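Workshop notes: the hand gripper, again

Most of you know my view of the soft fingertips. Strebel sold them to us as good for "months of daily handling", and I wrote at the time that I'd believe it when I saw it. The first set lasted 41 sessions before a rib split near the base. Ursina Riedl says that's my fault for overtightening the plates. Could be. I've asked Strebel for a torque figure and got back a brochure.

Anyway, the new magenta pads are on and the tool is back in use. I've kept the old pair in the drawer marked Brimell for anyone who wants a look at the tear.

What we check with is still a capped plastic bottle. Notburga Imhof wants a proper test cylinder, machined to size, and she has a quote for one from Solosden at a price I won't print. I don't see what it would tell us that a milk-type bottle doesn't. The pads should come round the lower half from left and right and hold it upright with the blue cap clear above them. If it leans, one plate is sitting proud.

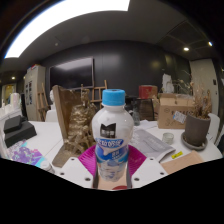
Changing the pads

Undo the screws on one mounting plate at a time and leave the other side alone until the first is done. I know the Grururora guide says to take both off together. Try that once and then tell me how you went getting the fingers back in line.

Wipe the plate before the new pad goes on. Start every screw by hand, then go round twice with the short driver, lightly. Stop when it's snug. Close the fingers on nothing, then on the bottle, and look at the colour of the ribs where they bend. Ours went pale along one line well before the split, and I wish I'd paid attention.

Write the change in the log with the session number. Entry 708 says "pads done" and nothing else, so whoever that was, please come and see me.

Spares

We have 6 pads left. Ursina reckons that covers us through to October. I've got my doubts, and I've ordered more from a different supplier to see whether a cheaper pad does any worse.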